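Radio changeover at the Vandoten station

8 October 2020

The Vandoten sheriff's station finished moving its patrol radios to the Hudeo digital system last Thursday night shift. The old analog channel stays up as a backup until the end of the year. Deputies should not use it for routine traffic.

The county bought 500 handsets under the contract approved in August. Of these, 477 have been programmed and issued. The rest are held at the Fliltix service desk as spares. A deputy with a faulty unit turns it in there, signs the log and leaves with a replacement set to the same call sign.

Coverage was tested at 200 points before the switch. Two of them failed, both on the low road behind Slaoui Mill, where the bank blocks the tower. A repeater is on order. Until it is installed, units working that stretch should report their position to dispatch before going down and again on coming out — by car radio, which has the stronger signal.

Emergency button alerts now show on the dispatch screen with the unit number and last known location. Holding the button for two seconds sends the alert. A short press does nothing.

Scanner owners will no longer hear patrol traffic. Fire and road crews remain on analog.

Comments 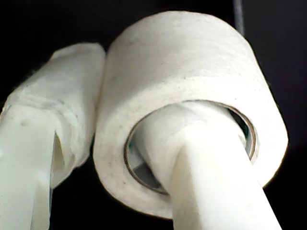

Slaoui Mill has been a dead spot since the old tower came down. Is there a date for the repeater, or just "on order"?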